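# Keeping the bin cell running: a talk with Marites Magbanua

Marites Magbanua looks after one picking cell at Devimora. It has one arm, one gripper and two metal bins, and it has been her job since the cell was moved across from the Haworth building. Before that she serviced packing lines. I spoke to her on a Wednesday, starting at half past seven, which is when she does her checks.

She begins with the bins, before anything is switched on. She puts a hand on each rim and pushes.

"If it moves under my hand it'll move under the arm," she said. "People think the arm is the delicate part. Most of the faults I've had came from a bin that had crept a few millimetres overnight, or over a week, and then every pick near the wall is wrong by that much."

The bins are held to each other with bar clamps, one at each end of the join. I asked why they weren't bolted down. She said they had been, at Haworth, and that it made every change of layout into half a day's work. Mervin Poirier, who built the first version of the cell, wanted to keep the bolts. They tried clamps for a month and the clamps stayed.

"Mervin still doesn't like them. He's right that you have to check them. I check them. It takes me less time than finding the right spanner."

She has rules about how the clamps go on. The handles point up and away from the bin, so that the wrist can't catch one on its way over. The pads sit flat on the metal. She tightens one side, then the other, then goes back to the first, because tightening the second always loosens it a little. After that she pushes the rims again.

The cables come next. The arm carries a hose and several black cables down to the wrist, and she moves the arm by hand through its longest reach while watching them.

"You want slack, and you want it in the right place. Too little and it pulls at the connector. Too much and it hangs down in the bin and drags things about. I go to the far corner, then the near corner, then I turn the wrist as far as the job will ever turn it. If nothing goes tight, fine."

She has replaced the wrist connector twice. The first time the fault took four days to find, as it only showed when the arm was reaching low and to one side. The gripper would stop answering, then come back by itself a second later. Sheldon Landry, who writes the control software, spent most of those days reading logs.

"Sheldon was sure it was a timing problem," she said. "I'd have thought so too from what he was looking at. Then I was holding the cable while he ran it, just to keep it out of the way, and the fault stopped. I let go and it came back. So we had our answer, and it was a bent pin."

Since then there has been a line on her check sheet that says "wiggle it". Maëlle Gosselin, who covers when Marites is away, asked for something more precise. It now reads "flex cable by hand at wrist, gripper open, watch status light for a slow count of ten". Marites admits this is better.

I asked about the gripper itself. She cleans the fingers every morning with a damp cloth and dries them. Anything oily goes on the fingers and then on everything the fingers touch. She looks for nicks along the inside edges and for play where the fingers join the body. A worn pair is changed as a pair.

"I did change just the one, once. It closed off centre. You couldn't see it, but small blocks turned as they were picked up, and I had to do the whole job again in the afternoon."

After new fingers go on she sets the closing point again, using a steel gauge, and then writes the value on tape inside the cabinet door. She runs 23 test picks. I asked why 23, and she said it was the number of positions Sheldon marked on the bin floor when he wrote the test, and that some of them have long since worn off the metal. The program still has them.

The test picks are done with ordinary objects, a mixture of hard and soft, and some with awkward outlines. She won't use a tray of matching blocks for it.
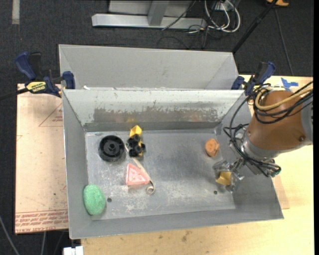 "A block tells you whether it closes," she said. "It doesn't tell you much else. Something soft shows you if you're squeezing too hard. Something flat shows you if you're stopping too high, and I want to know that before the shift does."

Height is the setting she is most careful with. Set too low, the fingers scrape the floor of the bin, and she can feel the burr on them afterwards. Set too high, they close on air above anything thin. She sets the floor height from a sheet of card laid on the metal, lowers the arm in small steps until the card just drags, and takes the reading there. She does that near each corner. If the readings disagree, the bin isn't sitting level, and it's back to the clamps and whatever is underneath.

The walls need a different sort of care. The arm has to come in over the side and down, and there's a limit in the program for how near it may go. Ok-hee Cheon, who runs the work on the cell, would like that limit smaller, as objects do end up against the walls. Marites has agreed to reduce it once and refused to do it again.

"She wants the objects by the wall and I want the wrist in one piece," she said. "We get on perfectly well. She asks every couple of months and I tell her what a wrist costs."

The bigger service comes every 400 hours of running — she goes by the counter, never the calendar. For that the arm is powered down and locked off. She goes over the housing screws with a torque driver, checks the collar at the wrist, and takes the hose off to look for cracks near the bends. The hoses come from Vollden. She keeps two spares on the shelf and orders another when she opens the second.

She writes everything in a paper book as well as in Lurkura, the maintenance system the firm bought last year. Lurkura will tell her when a part was changed. The book tells her what it looked like when it came off, and sometimes has a drawing.

By then it was gone nine and Maëlle had come in to ask whether the cell was free. Marites said it would be in ten minutes. She still had the left-hand clamp to go back to.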